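Progress Report to the Takács Fund
Desktop Refurbishment and Parts Recovery, Haltow Workshop
Reporting period: second half of the grant year
Submitted April 18, 2026

1. Purpose of the grant

The Takács Fund awarded Haltow a one-year grant to receive retired office desktops, return usable machines to service in local learning programs, and recover parts from those that cannot be repaired economically. This report covers work completed since our interim statement and sets out our plans for the remainder of the term.

2. Intake and sorting

The workshop has received 311 desktop computers to date. Most came from office closures and scheduled equipment replacement, with the largest single delivery arriving from Plestar in September. That delivery was received over two days and required temporary use of the corridor storage bay, which has since been cleared.

Each unit is given an inventory tag on arrival and assigned to one of three groups: ready for service after cleaning, repairable, or parts only. Storage drives are logged separately from the computers they arrive in. Drives that cannot be erased and verified are held in the locked cabinet until they are collected for destruction, and certificates are filed with the intake records. The previous paper log has been retired, and its entries have been transferred to the shared inventory.

Sorting has been slower than projected. The original work plan assumed that donors would supply model lists ahead of delivery, but few have been able to do so. We have revised the intake form to ask only for the number of units and their approximate age, and donors have found this easier to complete.

3. Workshop and bench procedures

The second bench is now in regular use. Lighting over both benches has been replaced, and the shelving purchased from Brornico under the equipment line has been installed along the north wall. Small parts are stored there in labeled bins by type and, where it matters, by manufacturer.

A written teardown procedure was adopted at the start of this period. It calls for the cover to come off first, followed by a visual check of the board and cabling, removal of the memory and processor where these are to be reused, and then the drives and power supply. Screws are kept with the chassis until the unit is closed or released for scrap. The procedure runs to 5 pages and is kept at each bench.

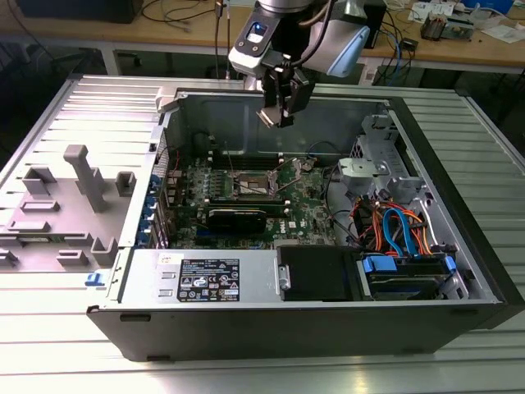
Full-size towers account for most of the parts-only group and take up the greatest share of bench time. They are worked on lying flat, with the cover set down beside the case, so that the board and the drive area can be reached from above. In the Dell tower shown, the processor socket is empty and its retention lever is raised, while the power supply and the hard drive in its blue rails are still in the chassis. An open socket is easily damaged, and the procedure now requires that a protective cap be fitted before a board is placed in storage. Boards without a cap are not accepted into the parts inventory.

4. Use of recovered parts

Recovered memory and power supplies have been the most useful items for repair work. Power supplies are load tested before reuse and marked with the test result. Optical drives continue to accumulate with little demand, and we propose to stop storing them at the end of the current quarter. Cables are kept only where they are undamaged and of a type used in the machines we return to service.

5. Budget and variances

Spending on equipment is complete and within the approved amount. Spending on consumables is above plan, chiefly for replacement clock batteries and thermal compound. We request approval to move the unspent portion of the transport line to consumables. The total award would not change.

6. Remaining work

Two tasks remain before the close of the grant. The backlog of repairable units must be completed, and the parts inventory must be reconciled against the shelves. A final financial statement will be sent with the closing report, together with the full intake register and a copy of the teardown procedure as amended.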